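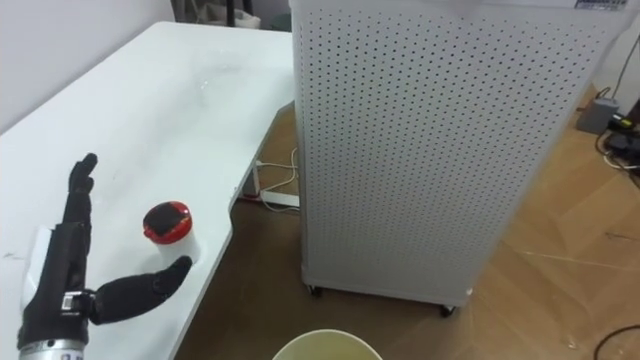

Desk by the white perforated cabinet, with the red-lidded pot on it. Small room, May.

Viddale shared workrooms – progress report, May
To: Ingegerd Lundgren, Bunting fund
From: Torunn Dalen

Ingegerd, sorry this is shorter than the last one, wanted to get it to you before your meeting at 3. Spending sheet comes separately.

Where we are

Small room first as that's what most of your grant went on. Painted, plain white walls as agreed. Desks in. We went for white tops with the curved-in front edge in the end, people can pull their chair right up. Second-hand from Wikell, so a few scuffs and grey marks on the tops. Tried cream cleaner on one, some came off, the rest is there to stay I think. Nobody using the room has complained.

Clear-desk rule started in May. Everything off the top at the end of a session, into the cupboard in the corridor. One small pot per desk allowed to stay out, for clips, rubbers, whatever people want in it. Going better than I expected. Mornings are good, evenings patchy – the sewing group run late and then everyone wants to get home. I have put a note on the door and will speak to them.

Big room. Not finished. Floor is down, skirting isn't. The fitter from Skanau came twice and the second time had the wrong lengths with him. New date promised, not confirmed yet. Until then we can't move the shelving in, so it's still stacked in the hall and the hall is tight. I know you asked about this last time.

Use

25 people signed up for regular places, was hoping for a few more by now but the big room is holding us back. 6 on the waiting list for evenings. Daytime has space left most of the week, espcially after lunch. Torn about offering cheaper afternoons, would like your view.

Money

Spent on furniture and paint so far: 2440. Budget line was 3000. What's left I would like to keep for chairs. The ones we have are a mixed lot and two are too low for the desks, one person brings a cushion. Need a yes from you before I order, a line by email is fine.

Electrics came in under a different line, see sheet. Invoice for the second coat of paint still to come, it is small.

Problems

Hall, as above.
Key cupboard – lost one key, replaced, deposit kept.
Noise through the dividing wall when both rooms are busy. Felt panels would help, have not priced them yet.
Blind in the small room sticks half way. On my list.

Next

Skirting, then shelving, then open the big room for evenings.
Chairs if you agree.
Labels for the cupboard shelfs so things go back to the right place.
Short questionaire to everyone with a regular place, draft is done, will send you a copy first.

Could you come and see it once the shelving is up? Late morning is best, quietest time.

Torunn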